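Small Parts Drawer: Gallery

Jumside Repair Room, May 2024

Everybody who has kept a workroom for more than a year has been told that the answer is to sort the small stuff. Buy the bins, print the labels, and you will never hunt for a part again. I have heard this from enough people, and paid for enough bins, to want some proof. So when Lensa Nigatu talked us into trying the Clillov method for a season, I agreed on the condition that we would post the results, good or bad.

The method is simple enough. Everything shorter than your finger gets stood on end in rows, grouped by size and nothing else. It doesn't matter what the thing is for. Lensa says your hand remembers size better than your head remembers names. I say my head has done fine so far, apart from the business with the hinge pins in September.

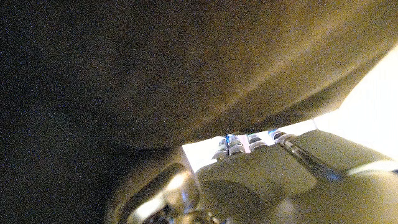
Jumside Fixers' Club, Parts and Storage Team

Four little metallic cylinders in their row, with a dark, rounded surface hanging over them. They are ringed all the way up, and a couple show a bit of blue near the top. The line does climb slightly toward the right, which the Clillov booklet would not approve of. I can live with it. What I question is the clearance. With that narrow a gap I would want to know how anyone with normal fingers is meant to get the second one out without disturbing its neighbors.

Lensa's answer, for the record: "You take the end one." Fine, but then the row gets shorter from one side and somebody has to shuffle it along. The booklet has 14 pages and doesn't mention shuffling.

A few notes for members who want to try this at home.

The Gindier trays are sold as the proper match for the method. We bought two. They are decent trays, and I can't see what they do that a cut-down shoebox doesn't. If you already have shoeboxes, start there.

The Jeon labels peel. We put them on in the spring and I have stuck the same nine back down more than once. A pencil on masking tape is still holding.

Parts that roll are the real test. Screws and washers behave themselves in any old tub, so a system that only works for screws hasn't shown me much. Anything round wants to stand up or be boxed in, and on that point I will give the method some credit.

The full parts list runs to 3222 entries and is kept in the binder by the sink. Please write down what you take. If you think the rows are saving you time, tell Lensa, who is collecting comments. If you think they aren't, tell me, and bring the part you couldn't find.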